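Resources > Staff Stories > Working Well

Settling In: An Interview with Olesia Yurchenko on Relocating for Work

Employees who accept a position in another city often receive a great deal of help with the job and very little with the rest of their lives. The relocation office at Willico has spent the past two years trying to correct this. Its coordinator, Olesia Yurchenko, met with the Working Well editors to discuss what new arrivals need during their first weeks and where employers tend to fall short.

Ms. Yurchenko joined Willico after a long period in housing administration at Tavari. She has moved for work herself on several occasions and does not regard the experience as a minor one. "People describe a move as paperwork and boxes," she said. "The paperwork ends. What remains is that a person comes back in the evening to a room where they do not yet know which switch works the hall light."

Her office currently supports 40 households, most of them in furnished rooms near the Ustico site. Each household is assigned one contact person for the first two months. Before October, new employees were directed to four separate departments for questions about leases, transit, schools and payroll. Ms. Yurchenko called the earlier arrangement "orderly on our side and exhausting on theirs."

Asked what she recommends to someone arriving in a furnished room, she spoke first about the bed. "Unpack your own sheets on the first night, before the clothes and before the documents. Rented rooms are furnished to suit everyone, and it helps to put down something you chose yourself." 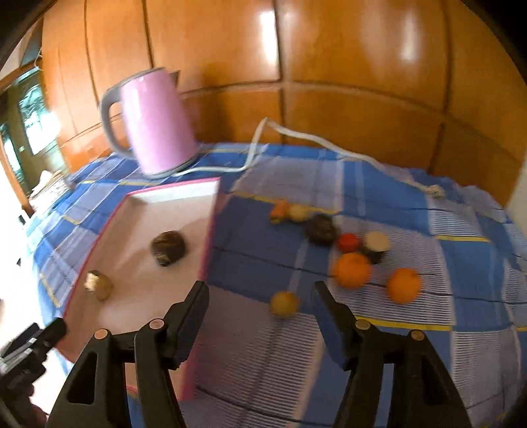 Plaid cloth against wood paneling.

She was careful to add that comfort at home does not replace sound planning at work. Willico now asks managers to keep the first ten working days free of travel and evening calls. The rule met with some resistance. Several team leads argued that new staff were eager to begin and should be allowed to do so. Ms. Yurchenko's reply was that eagerness is common in the first week and that fatigue usually appears in the third. "We were losing people at the two-month mark," she said. "They had performed well. They were simply tired, and they had not spoken to anyone outside their own team."

The subject of loneliness came up several times in the conversation. Ms. Yurchenko prefers small, regular contact to large welcome events. A shared lunch with the same few colleagues each week has worked better, in her view, than the reception the company used to hold at the Panyasiri conference center. She also encourages new arrivals to keep one habit from their previous home without any change at all - a morning walk, a phone call to a parent, a cup of tea at a fixed hour.

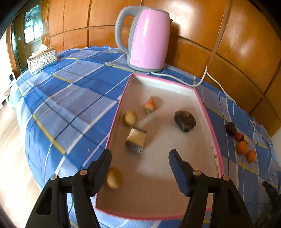 "I tell people to protect that habit as they would protect an appointment," she said. "If a meeting is placed on top of it, they should ask for the meeting to be moved. Most managers will agree when the request is made plainly."

On the question of families, she was more critical. Spouses and partners are still treated as an afterthought in many relocation programs, and Willico's own was no exception until recently. The office now includes partners in the first orientation session and offers them 40 hours of language or career counseling. Use of the counseling has been uneven. Ms. Yurchenko believes the schedule is at fault, as sessions are held during the day, and she has requested funding for evening hours.

She would also like to see more attention given to departures. Employees who return home after an assignment receive a checklist and a final pay statement. "We greet people with care and then we send them off with a form," she said. A short exit conversation is being tested at the Ustico site, and the results will be shared with department heads once the trial is complete.

Employees who expect to relocate may contact the office as soon as an offer has been signed. There is no need to wait for a start date.

Published 3/13/25

Related Items
Reading a Furnished Lease Before You Sign
Flexible Hours: Questions for Your Manager
Partner Counseling at the Ustico Site
Returning Home After a Long Assignment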